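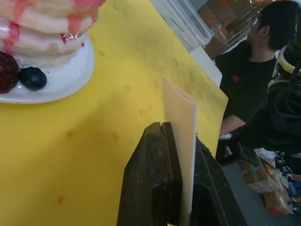

One reader wrote in to ask whether you really have to run a new benchtop oven empty before you cook in it, or whether that's something the manufacturers put in to cover themselves. Fair question! My answer is yes, you do, and it's step 6 below, so please don't skip down to the biscuits.

Section 2: Setting up the Plosix benchtop oven

I wrote this section after my own Plosix arrived with a fold-out sheet in print so small I had to take it to the window. What follows is how I set mine up in my kitchen in Livham, plus the bits I got wrong the first time. If your sheet says something different from me, go with your sheet.

Finding a spot

1. Measure the bench before you unpack anything. I cleared a stretch 700 mm wide, which fits the oven with room at both sides for the hot air to get out. I'd originally planned to squeeze it in beside the fridge and I'm very glad I didn't.

2. Check what's overhead. I leave 300 mm between the top of the oven and the underside of the cupboards. If yours are lower than the sheet allows, pull the oven forward while it's running or find it another home.

3. Make sure the plug reaches the power point without stretching. The cord is on the short side (mine comes out at the back left, naturally the opposite side to my power point).

Caution: Don't run it off a power board or an extension lead. Mine shares a circuit with the kettle and I've learned to make the tea first.

Unpacking and cleaning

4. Take everything out of the cavity, and I mean everything. There's a strip of foam behind the rack and a piece of clear tape on the crumb tray that's nearly invisible. Run your fingers around the door seal as well, but gently.

5. Wash the rack, the baking tray and the crumb tray in warm soapy water, rinse and dry them properly. Wipe the inside of the oven with a damp cloth and leave the door open until it's dry. No sprays, no steel wool, and keep the cloth away from the elements.

Note: The crumb tray goes in underneath the bottom elements with the lip facing you. I had mine in backwards for a week and couldn't work out why it stuck.

The first burn-off

6. Put the rack in, leave the food out, set the dial to the highest temperature and run it for as long as the sheet tells you. You'll get a smell, and possibly a wisp of smoke, as the coating left over from the factory cooks away. Open a window before you start – not halfway through, like I did, with the smoke alarm going and a tea towel in each hand.

7. Turn it off, unplug it and let it cool right down with the door ajar. Give the inside one more wipe.

Caution: The top and the sides get hot enough to burn you. If you've got little kids about, push the oven well back from the edge of the bench and keep them out of the kitchen until it's cooled.

Checking the temperature

8. Get yourself a cheap oven thermometer. Hang it in the middle of the rack, close the door and wait until the needle settles. The light on the front going off only means the oven thinks it's ready, and mine gets ahead of itself.
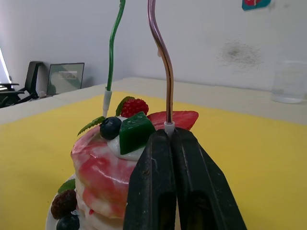
9. Write down what the dial says and what the thermometer says, then do it again at a low, a middling and a hot setting. I keep my list inside the cupboard door. Mine runs cool at the low end and hot at the top, so meringues get a nudge up and scones get a nudge down.

10. Find your hot spot. Cover the tray edge to edge with plain white bread, toast it on the middle rack position and have a look at the pattern. My back right corner browns first, so I turn the tray partway through just about everything.

Adding a stone

I use a Mornetti baking stone for bread, and I love it, but it's a lump of a thing. Mine weighs 2,989 g on the kitchen scales, so check the rack limit on your sheet before you put one in. Slide it in while the oven is cold and let the two heat up together. A cold stone in a hot oven can crack, and so can a hot stone on a wet bench.

Note: Leave a gap all round the stone. If it touches the back wall the fan can't do its job and your loaf will come out pale on top.

Using a stand

If your bench isn't heatproof, put something under the feet. I bought the Fairclough metal stand, which lifts the oven just enough that I can get a cloth beneath it. Tighten the bolts by hand first, sit the oven on top, check that it doesn't rock, then take the oven off again and finish them with the spanner. It's a nuisance but worth doing in that order.

Once you've got that far you're right to cook. Rack positions and the fan switch are in the next section.

Last updated Sunday, October 25, 2020

Comments

The bread trick was brilliant, thank you. Turns out my hot spot is front left, which explains every lopsided sponge I've made since January.

Does the burn-off need doing again if the oven's been in storage? Ours has been in the shed all winter.

Reply from the author: I'd give it a good clean and a short empty run, window open. Check the cord for nibbles too!

Mine came without the small rack clips. Are they meant to be in the box or sold separately?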